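The Kitchen That Never Gets Dirty
At Peltovo, a student robotics club is learning to clean up in simulation. Whether that counts as cleaning is another matter.

The robotics club at Peltovo College meets at six in the evening in a basement room with one window and a very good graphics card. There are 19 members on the list. On the night I visited, most of them were watching a virtual arm try to pick something up off a virtual counter, and groaning in unison each time it missed.

The club is preparing for the Tarkuvville Challenge, a contest for college teams that asks a robot to tidy a kitchen. In the first round, every entry runs in software. Teams get the same simulated rooms and the same simulated arm, and a server scores them overnight. Only the top 6 schools are invited to Tarkuvville in September to try it with real hardware, in a real mock kitchen, in front of people who have paid for parking.

I went in with doubts, and I'll admit some of them came with me from home, where there is a sink full of actual dishes. I have been hearing that household robots are close since I was in grade school. What I keep being shown is a video.

The students were patient with me. Their case for simulation is easy enough to follow. A practice run costs nothing, the arm can't hurt anyone, and a mistake at midnight doesn't mean a morning spent waiting on a replacement part. They can leave the program running over a weekend and come back to more attempts than a person could make in a semester. Two years ago the club did it the other way, with a secondhand arm from a Brestov surplus dealer, and spent most of spring on a wrist joint that wouldn't hold its angle. They scored 2 points, both for showing up with the right paperwork.

So they moved indoors, so to speak. The progress chart taped beside the door goes up and to the right, as these charts do. Ask what the numbers mean, though, and the answers get longer. A "success" is counted when an object ends up inside a target area and stays there for 2 seconds. It doesn't matter if the robot set it down or dropped it. Scrubbing isn't scored at all. One member told me that scrubbing was "a contact problem," in the tone you'd use for bad weather.

The contest is paid for by Van Wyk, a maker of warehouse equipment that would like to hire some of these people. I don't hold that against it. The pizza was good, and the students I talked to were sharper about the limits of their work than the flyer on the wall, which promises "the home of tomorrow." A few of them rolled their eyes at it before I could. But a sponsor gets to choose what the contest rewards, and this one rewards moving things from one spot to another, which happens to be what warehouses do all day.

The task that evening was set on a marble countertop, with a wooden cutting board and a green-and-yellow block that looks a lot like a sponge.

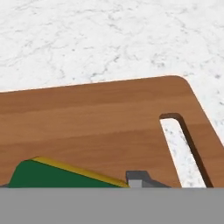

A former club member wrote to me afterward to say I was asking the wrong thing of a school project. The point was never a clean kitchen, the letter said; students learn to write code that other people can read, and to find out why something failed when there is no smoke to follow. The writer had spent three years in that basement and now works on elevators.

I take the point, and I wish the contest would say so as plainly. If it's a programming class with a kitchen in it, fine. I'd send a kid there. My quarrel is with the leap from a score on a server to a machine in my house, and the people running the contest make that leap in every paragraph of the rule book.

By nine the room had thinned out. The team had changed one setting in the grasping code and started a fresh batch of attempts to run until morning. Somebody stacked the pizza boxes by the door - by hand - and another student wiped the table with a paper towel, missing a spot near the keyboard.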